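Dindemlow – progress report no. 2
Tue 28 January
Prepared by Khrystyna-Mariia Kravchuk for the Lestaren programme office

Short version

Data collection on the simulated kitchen finished just before the Christmas break. Training restarted in the new year, the first full comparison is done. Main result is good, one side result is not. Spend is on plan. One request at the end, please read that even if you skip the rest.

What we said we would do

From the last report, so you don't have to dig it out:

– finish the randomised kitchen sets and freeze them
– train the handle-first grasp planner on them and compare with the old planner
– start on the real bench at Horobets

First done. Second done apart from the clear objects (see below). Third started late, my fault mostly, I kept the frozen sets open too long because I wanted one more pass at the materials.

Data

We now hold 2,944 simulated episodes that pass the checks. Another 1,592 were thrown out, mostly in the first weeks, when objects were being dropped in slightly overlapping and the physics shot them off the worktop. Fixed in December by letting everything settle before the arm is allowed to move. Should have done that from the start. The rejected ones are kept in a separate folder, the Zetar people asked for them to test their own checker.

Each episode is one task, one layout, one attempt. Layout, worktop texture, wall colour and object choice all get drawn fresh. Viewpoint changes as well, within limits. We log arm joints, gripper state, object poses and the rendered views. Object poses are for scoring only, the planner never sees them.

Method, what changed

The old planner looked for the best grasp anywhere on an object and then checked whether the arm could get there. Fine for boxes. Bad for pans and kettles, where the best looking grasp was very often on the body and the lift then tipped.

New one goes the other way. It proposes a part first (handle, rim, body), then a grasp on that part, then scores the approach path against everything else on the worktop. The path score is learned from the episodes. Slower per decision but far fewer silly attempts, and when it fails we can see which of the stages went wrong. That has saved us a lot of arguing.

We also dropped the single overhead view. Views from beside the arm are harder, as the arm hides part of the worktop, but the bench at Horobets will have the same problem and there is no point training on something nicer than we will get.

Results so far

Test set is 300 held-out layouts, none of the worktop textures seen in training. Same seeds for both planners.

Handled objects: clear improvement. Pans especially. The new planner goes for the handle and mostly stays off the neighbours. Kettles better too, though it still sometimes picks the spout, which the part labels allow and shouldnt. Label fix is in progress.

Cups and mugs: about the same as before. Not a worry.

Clear and see-through objects: worse than the old planner. Not by much but it is consistent over the seeds so I don't think it is noise. The part stage is unsure where the rim is against a patterned dark worktop, picks something low on the body, and the path score then has to work with a poor target. When the object is also close to the arm it gets worse again. I have gone through the failures by hand and that pairing, clear object next to the arm, comes up over and over.

The layout below has most of what we find hard in one go: pan handle running towards the middle of the counter, a clear tumbler near the front edge right by the black part of the arm, veined dark marble under it all.

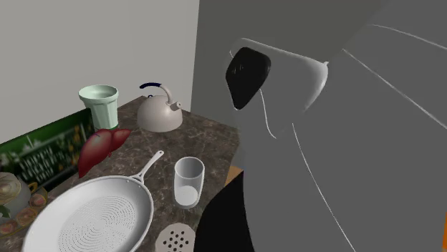 Real bench

Arm is mounted at Horobets and the safety sign-off is through. Calibration half done. No real grasps to report yet, so please don't quote anything above as a real-world result, it is all simulation. Plan is to start with handled objects only and leave glass until the rim problem is sorted.

Problems and risks

– Rim detection on clear objects. Trying an extra edge channel first, then more episodes with clear objects if that does nothing.
– Render queue. Shared with Zetar, and when they run a big job we wait. Tolerable now, won't be if we need to regenerate a set.
– Part labels. Two of us labelled them and we did not agree on what counts as a rim for teapots. Written rules now exist, relabelling is under way.

Next period

Spout label fix and retrain. Edge channel test, same 300 layouts. Finish calibration, then first real pan lifts. Draft of the methods section for the joint paper, to you for comments before it goes to the Horobets side.

Request

Could we move the unspent travel money into compute? It would cover our own render slot until the end of the project and take the queue risk off the list. Need a yes or no before I book anything, an email is enough. Budget sheet is attached separatly.

K-M K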